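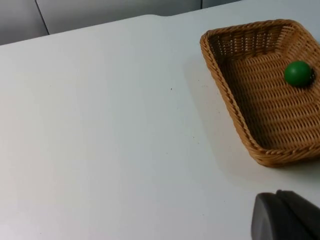 Syafiqah Yeoh me escribió que una cesta no ordena nada, que solo junta el desorden en un sitio más pequeño y le da un borde bonito. Lo puso en los comentarios de la entrada de agosto, la que trataba de los cajones, y desde entonces pienso en esa frase cada vez que entro en la cocina con algo en la mano y no sé dónde dejarlo.

Le contesté con dos líneas, demasiado rápido, y quiero contestarle mejor. Perdonen si alguna expresión me sale rara. Llevo años viviendo en español, pero todavía busco en el diccionario palabras como «mimbre», que aprendí muy tarde porque en mi casa se decía simplemente «la cesta» y todos entendían cuál.

La cesta de mimbre la compré en Karagiannis, la tienda de la calle que sube al mercado. Me costó 330 coronas, que me pareció mucho para una cosa tejida y rectangular, y estuve dos semanas pasando por delante del escaparate. Había otra de la marca Cevis, de plástico trenzado, por 200. La toqué y no me gustó el ruido que hacía al doblarla un poco. La mía tiene un borde grueso, trenzado, que se agarra bien con toda la mano, y el fondo es plano. Esto último me importaba: tuve antes una con el fondo abombado y todo lo que ponía dentro acababa en las esquinas.

Al principio fue para el pan. Después para las cartas. Después, y aquí Syafiqah tiene razón, para todo: pilas, gomas del pelo, el metro de costura, recibos de hace tres inviernos, una llave que probé en todas las puertas de la casa y no abre ninguna. La semana pasada la vacié sobre la mesa blanca y tardé una tarde entera en devolver cada cosa a su lugar, o en inventarle un lugar. Encontré también la factura de la lámpara, 1.239 coronas, que había buscado en agosto con mucha desesperación y que ya había dado por perdida.

Ahora dentro hay solamente una pelota verde, pequeña. Es de mi hijo y no quiero guardarla en otra parte, porque él la busca ahí. Lo he observado: entra, mira en la cesta, se lleva la pelota, y por la noche (no todas las noches, debo ser sincera) la devuelve. Con la caja grande de juguetes, la que pedimos a Poken, no hace lo mismo. En esa caja las cosas entran y se hunden.

Entonces mi respuesta para Syafiqah es esta: creo que una cesta ordena cuando se sabe para qué es. Una cesta con una sola función se puede enseñar a un niño de cuatro años. Una cesta «para cosas» no se puede enseñar ni a mi marido.

Varias personas me preguntaron cómo la limpio. Uso un pincel seco, de los de repostería, para sacar las migas de los huecos del tejido. Después paso un paño apenas húmedo y la dejo boca abajo cerca de la ventana, sin sol directo. No uso aceite. Una vez probé con el de linaza en otra cesta y estuvo pegajosa más de un mes.

Me queda pendiente el armario del pasillo. He mirado un sistema de Jultine con divisiones, pero vale 2.400 coronas y antes quiero ver qué se puede tirar.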